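Visit report: Madigan paper mill, open day, 28 Apr 2022

The Madigan mill opens its doors twice a year, and the spring date covers the wet end as well as the finishing hall. The site has made paper since 1938. Two machines remain, and only the smaller one, PM2, was running during the visit.

PM2 has a trim width of 307 cm and was on an uncoated 80 gsm grade. Design speed is 476 m/min, but the operators hold it lower on recycled furnish. The headbox was replaced by Sirnon during the last long shutdown. Cross-direction basis weight is said to be steadier as a result – the trend screens were too far from the walkway to check this.

Stock preparation takes up most of the ground floor. Bales go to a low-consistency pulper, then through coarse screens, cleaners and a single flotation cell. Rejects are pressed and sent off site. The smell is mild by mill standards.

The dryer section has 39 cylinders in five groups, with steam from a gas boiler. Condensate return is good on paper, though the guide admitted that two siphons are due for repair in June.

Finishing was the weakest part of the tour. The Vitden sheeter was locked out for a knife change, so the group was moved on to the offices.
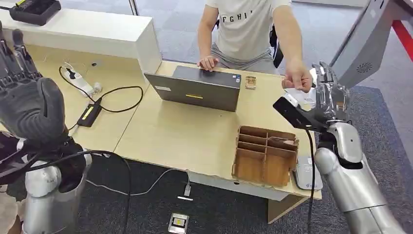 Clelutex supplies the press felts and had a table of worn samples in the canteen, with permeability figures for each. These were worth the stop. Safety shoes are required and are not lent out. Parking is by the north gate, and the last tour leaves at 3 p.m.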